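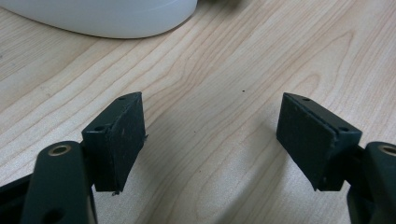 October 2024

Table day at last! I have wanted this kitchen table cleared since we moved to Gralton in April, and this morning I put the radio on and went for it. Nineteen jars of Solène's plum jam are now in the pantry, the Menzies catalogues have gone out to the recycling, and I found the colouring pencils Jasper swore he'd left on the bus. And oh, the wood! I'd forgotten how pretty the grain is, all those long honey-brown loops sweeping across on the diagonal like contour lines on a map. One tiny dark speck still sitting near the middle – crumb or dirt, I'm not sure which – and the big white thing can stay up in its corner for now because I like the curve of it against the pale wood.

Lionel is coming for tea on the weekend and I'm going to do the lemon slice, the one with 25 grams too much butter. No tablecloth! I want him to see those loops. Must ask Apolline for her spare chairs, and ring Frans back re the gutters.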